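Minutes, kitchen users' meeting, second floor, Lloyd building
December 2024

Present: Josée Lapointe (chair), Preben Lund (minutes), two persons from Cengate, one from Totine. Dastov sent no one.

1. Minutes of the last meeting
Approved with one correction: the coffee contract belongs to Totine, not to Cengate.

2. Sink and drying rack
Josée reminded that the rack was first bought for the counter. Cengate wishes to keep it in the sink, so that water does not run under the lamp panel. Totine finds that large pots are then difficult to wash. After some discussion it was agreed that the rack stays in the sink, on the one side only, and the other side is kept free for washing. Plates should be put away before six in the evening.
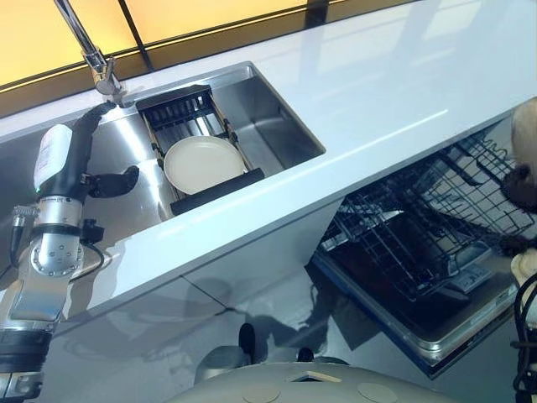
Item 2: the rack in the sink, with one plate.

Preben asked if a second rack is needed. The meeting said no for the moment.

3. Countertop
The white surface shows every mark from tea. Please use a soft cloth and no powder. Josée will write this on a card and put it inside the cupboard door.

4. Money
The kitchen account had 2670 at the start of the period and has now 1735. A sum of 1000 is kept for a new dishwasher, and the offer we received is for 3000. Preben will ask for another offer.

5. Other matters
Totine asks who has taken the bread knife. It should come back to the drawer.

Next meeting will be in the new year, Josée sends the date.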